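**Ticket 1042: Timwood pose tracker, lateral jumps during cloth tasks**

Opened: 16/12/2019
Component: Timwood visual-inertial tracker, relocalisation module
Reported by: Obed Tetteh, Flulelach
Severity: High
Status: Resolved, pending release

## 1. Report

The customer states that trajectories recorded with the hand-held grippers contain sudden sideways jumps when the operator works over a bed. The jumps are not present in kitchen or desk sessions processed with the same build. In the affected sessions the replay tool accepts the trajectory without warning, but the planner subsequently rejects it for exceeding the joint velocity limit.

The customer has supplied seven sessions and the associated tracker logs. Two grippers were in use for each session, and both streams were processed independently.

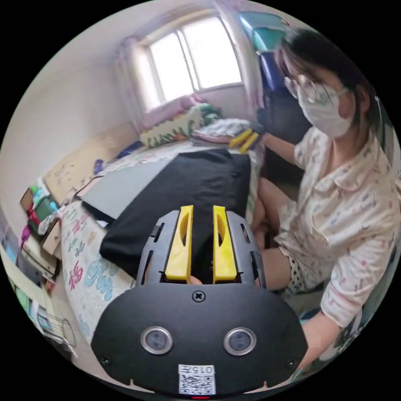
## 2. Initial checks

The following were examined and excluded as causes:

- Camera calibration. The stored intrinsics match the calibration sheets for both units.
- Clock offset between camera and inertial sensor. The offset is stable for the length of every session.
- Dropped frames. The recorder reports none.
- Build mismatch. The customer's installation is the current stable build, with no local changes to the configuration file.

The customer was asked to reprocess one session with relocalisation disabled. The sideways jumps no longer appeared. Slow drift was present in their place, as expected in that mode. This indicated that inertial integration was sound and that the fault lay in the matching of the current view to stored keyframes.
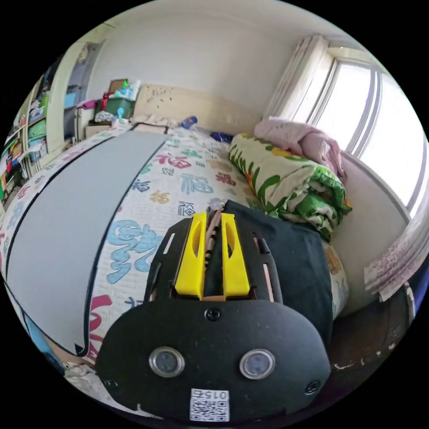
The log for the same session was then read at debug level. At each jump, the relocalisation module had accepted a match to a keyframe taken from a different position over the bed. The longest uninterrupted run of incorrect poses was 102 frames, after which the tracker recovered without operator action.

## 3. Analysis

Relocalisation in Timwood proceeds in two stages. A candidate keyframe is chosen by comparing descriptors of 256 bits, and the candidate is then confirmed by a geometric check. The geometric check requires a minimum number of inliers, but sets no requirement on where in the view those inliers should lie. A compact cluster on one surface can therefore satisfy it.

A second defect was found during the review. The mask that excludes the gripper body is applied when features are first extracted, but is not applied again when the feature budget is topped up. In bright rooms, where the window yields few usable features, the budget is topped up often, and features on the gripper body enter the map as though they were fixed in the room.
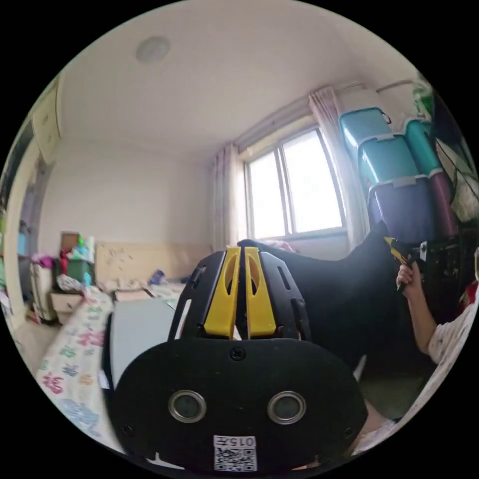 Neither defect is sufficient alone to produce the reported fault. When the mask was corrected without any other change, the jumps became shorter but did not cease. When the inlier rule was changed without correcting the mask, the tracker refused valid matches and lost position on fast movements. Both corrections are required.

## 4. Reproduction

The fault was reproduced on the test machine with the Telolov replay suite, using the customer's recordings and default settings.

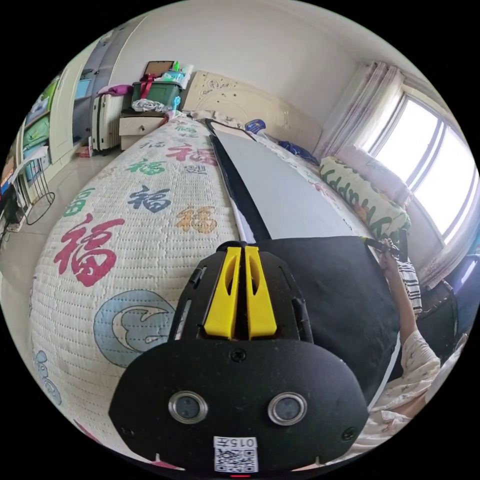 Descriptor comparison in the current build is carried out on greyscale images. Colour is discarded before the first stage, and two shapes that differ only in colour are treated as near-identical. The bedspread carries the character 福 in red, dark blue, gold and green, and a match from one printing of the character to another passes the first stage readily. The large black cloth covering the right half of the near bed offers little texture to contradict such a match. Candidate matches plotted over the bed confirmed that the false pairs were concentrated on the printed characters.

## 5. Changes made

1. The gripper mask is now applied at every extraction pass, including the top-up pass.
2. Inliers must be spread across at least two separate regions of the view. The rule is set by `reloc.min_regions`.
3. A match that would move the pose further than the inertial estimate permits is held until a second keyframe agrees with it.
4. The replay tool now issues a warning when a trajectory exceeds the velocity limit, and records the time of the first breach.

## 6. Verification

All seven sessions were reprocessed with the amended build. No sideways jump was recorded in either stream, and the planner accepted every trajectory. Processing time increased slightly owing to item 3. Mr Tetteh has confirmed that the increase is acceptable to Flulelach.

## 7. Outstanding

- The colour-aware descriptor remains under assessment by the Yusof branch maintainers and is not included in this fix. It is planned for March.
- Existing trajectories are not corrected automatically. Customers should reprocess from the original recordings.
- The default value of `reloc.min_regions` is to be added to the configuration guide before this ticket is closed.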